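Koval cell, pre-run inspection checklist with comments
Revision 11
Build: two-finger arm with wrist camera, tabletop and shelf work
Location: back room at Drundden shared workshop
Inspected by: Lev Ostapchuk. Second check: Žofie Kollár
Status key: P = pass, F = fail, C = pass with comment, N = not checked

Task set for this inspection: cloth handling on the white surface, file organizer handling near the shelf. 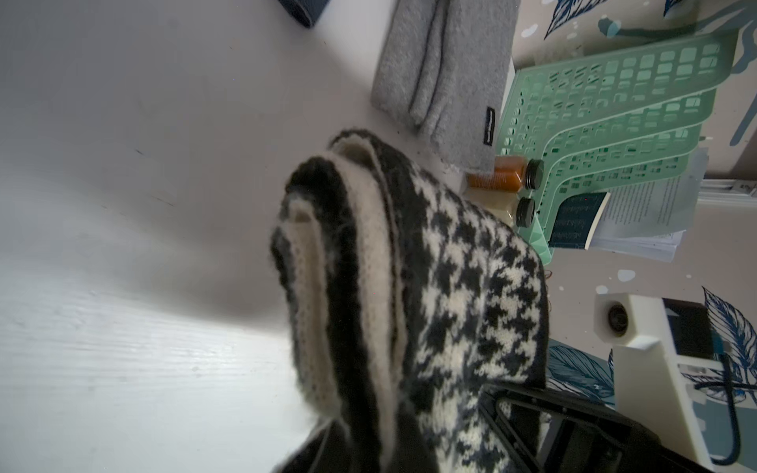
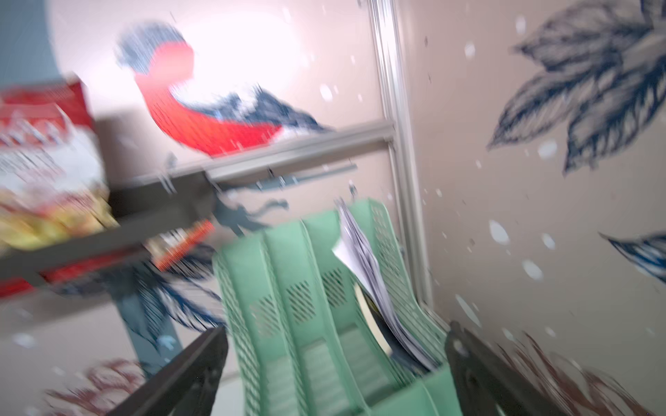 Section 1. Power and stop circuit

1.1 Emergency stop cuts motor power from any pose. P
1.2 Stop button reachable from the operator stool without leaning over the work surface. C
Comment: reachable for me, not for Žofie with the stool in its low position. Raise the stool or move the button bracket toward the operator.
1.3 Arm does not restart when the stop is released. Separate reset required. P
1.4 Supply fuse matches the value on the wiring sheet. P
1.5 Mains lead has strain relief at the enclosure. F
Comment: cable gland is hand tight only. Lock nut missing. Fitted one from the spares drawer, retested, now P.
1.6 Protective earth continuity, enclosure to aluminum post. P

Section 2. Frame and mounting

2.1 Base bolts torqued and paint marked. C
Comment: paint marks on two bolts do not line up. Re-torqued and marked again in yellow. If they have moved at the next inspection, replace the T-nuts.
2.2 Aluminum post plumb, no play at the foot. P
2.3 Shelf front lip free of burrs. P
2.4 Shelf items back from the front edge. F
Comment: small red-and-white item near the lip. Food packages are to be kept off this shelf during runs or pushed fully to the back. Zainab to decide which, and write it on the shelf card.
2.5 Fasteners on the bar under the rail tight. P

Section 3. Gripper

3.1 Fingers parallel when closed on the gauge block. P
3.2 No cracks at the corners of the finger cut-outs. C
Comment: hairline on the inner face of one finger, does not catch a fingernail. Photographed and logged. Print a spare pair before the February open evening.
3.3 Grip force at the cloth setting, measured at the fingertips. Limit 15 N. P
3.4 Grip force at the rigid setting. Limit 30 N. P
3.5 Fingers open on loss of signal. N
Comment: present firmware holds position. Valentyna wants hold, I want open. Leave as N until the risk sheet says one or the other.
3.6 Finger screws secured with thread lock. P

Section 4. Wrist camera

4.1 Camera bracket does not shift under light hand load. P
4.2 Lens clean. P
4.3 Cable loop clears the wrist joint through full rotation. C
Comment: clears, but rubs the clamp at one end of travel. Spiral wrap added. Check for wear at every inspection.
4.4 Image sharp enough to use during travel moves. F
Comment: strong motion blur with the arm near the organizer. Edges smear diagonally and print on the paper cannot be read. Do not use frames from travel moves for locating the slots. Stop, settle, then capture. Exposure setting to be reviewed.

Section 5. Work surface and objects

5.1 Surface clean and free of grit. C
Comment: a few dark specks and scuffs on the white surface. Cosmetic.
5.2 No glass inside the cloth handling area. F
Comment: two small glass jars with black lids, both lying on their sides next to the green plastic. Lids are on. A dragged sleeve or hem could still take them with it. Glass goes outside the taped boundary before any cloth run.
5.3 Paper and booklets held so they cannot slide out. C
Comment: sheets fan out above the rim of the organizer slot. Acceptable at low speed. Clip them for anything faster.
5.4 Knitwear checked for loose loops, pins and tags. C
Comment: houndstooth knit is slightly hairy at the edges. Inspect the finger cut-outs for fibers after each run. The gray fleece has a sewn label on one edge. Keep the grip point away from it.
5.5 Loose cables outside the sweep of the arm. F
Comment: dark cable beside the white device at the wall side. Tie it back.

Section 6. Software limits

6.1 Joint limits loaded from the current file. P
6.2 Speed cap active, 78 mm/s at the tool. P
6.3 Wall side keep-out plane enabled. C
Comment: enabled, but the plane was taken from the old table position. Measure again from the wall, not from the post. Dineo has the script.
6.4 Log file written for each run. P

Open actions

Lev: move the stop button bracket, tie back the cable.
Žofie: print spare fingers, review camera exposure.
Zainab: shelf card, boundary tape.
Dineo Mathebula: new wall plane values.
Valentyna: entry for 3.5 in the risk sheet.

Release: manual jog only until 2.4, 5.2, 5.5 and 6.3 are closed. Item 4.4 does not block release if the settle step is in the program. Signed copy in the Orolgate folder by the door.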